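Visley open day: a protective stop, a bent pin and a very good afternoon

I've been trying to get into the Visley refurbishing lab since October, when a friend from our repair club forwarded me their newsletter, so when two places came up on the open day tour I grabbed one and gave the other to my brother-in-law. He came for the sandwiches. He stayed an hour longer than I did.

The lab takes in old desktop computers, pulls out what can be reused and sends the rest to a metals recycler. What I wanted to see was the Kalinowski cell, where a robot arm lifts processors and memory out of the boards.

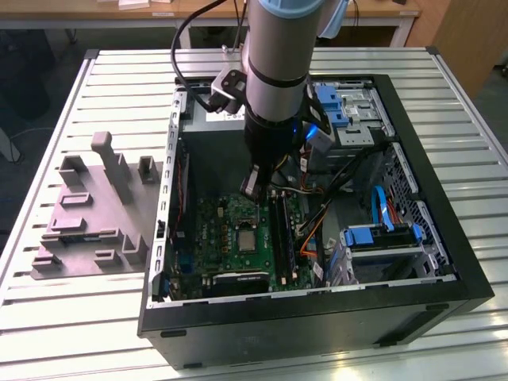
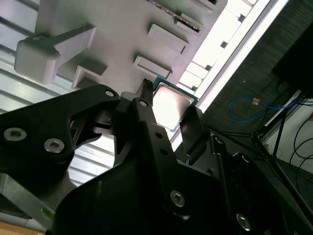
The Kalinowski cell: the arm inside a desktop tower (first photo) and a processor in the gripper at the fixture plate (second photo).

Teresa Krawczyk runs the cell and did most of the talking. She's terrific. She started straight in with the fault log, which won me over on the spot, as I've sat through enough tours where everything works beautifully and you learn nothing at all.

The big one in the log is number 312. The arm had picked a processor, carried it over to the grey plate and was meant to set it down so it could be gripped again the right way round. It came in a touch low, the chip caught on one of the raised edges, and the arm kept pushing. You'd expect it to trip right away, wouldn't you? It didn't. The force limit had been raised the week before to cope with stiff memory slots, and whoever changed it had changed it for the whole program instead of just the memory step. So the arm leaned on that poor chip until the protective stop finally cut in.

Damage: one processor with a row of flattened pins, one cracked fixture plate, and a jaw tip knocked out of line. The jaw tip was the sneaky part! They swapped the plate, ran the program again and it all looked fine, but every chip was going down slightly crooked. It took them most of a shift to find it, and they only did because Witold Żak put a straightedge across the fingers while he was waiting for the kettle.

Teresa passed the chip around in a little plastic box. You need good light to see the pins, but once you've spotted them you can't stop looking.

What they changed afterwards, from my notes:

The force limit is now set step by step, and the memory step is the only one with the higher value.
The arm touches a reference block before each tower and stops if the reading is off.
The program can't be restarted after a protective stop until someone has checked the jaws and signed the sheet. There's an actual paper sheet, on a clipboard, with a pen on a string.

That last one led to the best discussion of the day. A bloke from Skokuvov (they do conveyor guarding) asked about people reaching in after a stop. Teresa said that had worried her far more than the chip. When 312 happened, the first instinct in the room was to grab the processor and pull it free, with the arm still powered and pressing down. Witold had his hand halfway there before she yelled. Now the rule is to hit the emergency stop, step back, and release the jaws from the pendant with both people watching. They practise it every month, and she made two of us have a go. I fumbled the pendant and opened the wrong menu, so there's some sympathy from me for anyone doing it under pressure.

I asked how often it stops these days. They had logged 3415 picks since the changes, with 3 protective stops, all of them cables that had drifted into the arm's path. Loose wiring inside old towers is the thing they'd most like to solve, and at the moment the answer is a person with cable ties going over each case first. I love that. All that machinery, and the job still begins with someone tidying up.

We finished in the Brurno room next door, where the tested parts are graded and bagged, but by then we were running late and I only got a quick look. Tea was decent and the lamingtons were excellent.

If you go, wear closed shoes or they'll turn you away at the door. Parking is around the back, and the gate sticks, so give it a good shove.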